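# The arm that only pinches when it's wrong

The log line that started the trouble at Lovgate runs to eleven words, and the important two are "grip confirmed." According to the software, the arm in the break room had picked up a snack. According to Aurora Sequeira, who was sitting across the table, it had picked up her left index finger.

She wasn't badly hurt. She had a bruise under the nail and a sore knuckle for a week. But Sequeira tests equipment for a living, and she asked a question that the people running the trial have been trying to answer since July. How long would it have kept squeezing if she hadn't reached the stop button with her other hand?

The trial is a joint effort. Fukudden supplied the control software, Lovgate supplied the room and the staff, and a small integrator called Calimlim bolted the thing together. The idea was to see whether a robot could share a table with people who hadn't been trained to work around one. It would handle food boxes, cups, a spoon, the ordinary litter of an afternoon break. The pitch document I was shown uses the word "effortless" four times.

I have watched a lot of these arms. They tend to look wonderful in a ten-minute visit and a good deal less wonderful by the end of the second hour, and I asked to stay for the second hour.

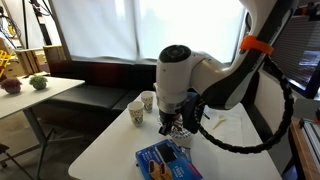
The arm is supposed to stop when it meets something it didn't expect. Every maker says so, and in a narrow sense every maker is telling the truth. The joints in the Calimlim rig sense force, and if you stand in the way of the upper arm it halts with a polite little clunk. I leaned on it several times and it behaved.

The gripper is another matter. It came from a different supplier and talks to the arm over its own cable. When it closes on something, the force it feels is meant to be there, so the arm's software ignores it. To the gripper, resistance means success. A cardboard lid resists and so does a finger, and Fukudden's code had no way of telling the two apart. It closed to the set force and held on, as it had been told to do.

"They kept telling me the arm had passed," Sequeira said. "I know the arm passed. I wasn't bitten by the arm."

The project manager at Fukudden, who asked to be left out by name, described the incident as an edge case. He pointed to 684 completed picks before it happened. I asked how many of those had a hand anywhere near the object. He went away to look, and the answer that came back by email was 14.

Fourteen is a small number for a machine whose whole purpose is to work next to hands. The rest of the picks were done with people standing back, often behind a strip of tape on the floor that has since been peeled up. A success rate gathered that way tells you that the robot can move a box. I don't think anyone doubted it.

There's a second problem, and I find it more worrying because it has nothing to do with clever software. The gripper had been set to 80 percent of its maximum force. The risk assessment, signed before the trial opened, assumed 41. Someone at Calimlim had turned it up during setup when a heavier package kept slipping, and the new value was saved as the default. The change wasn't written down anywhere. The assessment was never reopened, and the signed copy stayed in its binder, describing a gentler robot than the one in the room.

Ask who was responsible and you get a tour of the contract. Calimlim says Fukudden approved the configuration. Fukudden says it approved the software and that force settings are a matter for the integrator. Lovgate says it relied on both of them. All three may be right, on paper.
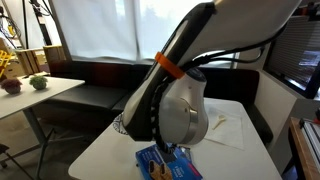
Since then there have been changes. The force limit is locked behind a password, the gripper closes more slowly, and a new check compares how wide the fingers are when they stop with how wide the object should be. If the numbers don't match, the gripper opens. Fukudden demonstrated this for me with a length of foam tubing standing in for a finger. It worked on the first try and on the second. On the third, the tubing happened to be close to the thickness of the item the robot was after, and the gripper held it quite happily until an engineer hit the stop.

He said they were aware of that one.

I'd like to be fair here. A bruised finger is a minor injury, and kitchens and offices are full of things that do worse. A door will do worse. But people understand doors. They grow up with them. What Lovgate put on a table was a device whose strength had been doubled, near enough, without telling the people sitting next to it, and whose records called the result a success. If Sequeira had been someone less inclined to complain, the pick would have gone into the total as number 685.

The partners still plan to open a second site at Cornollow, with the same arm and the same gripper. I asked to see the new risk assessment. It's being drafted, I was told, and the force figure hasn't been filled in yet.

Sequeira has been invited to join the Cornollow trial as a tester. She has asked for three things in writing: the force setting, the name of the person allowed to change it, and a stop button on each side of the table. So far she has the button.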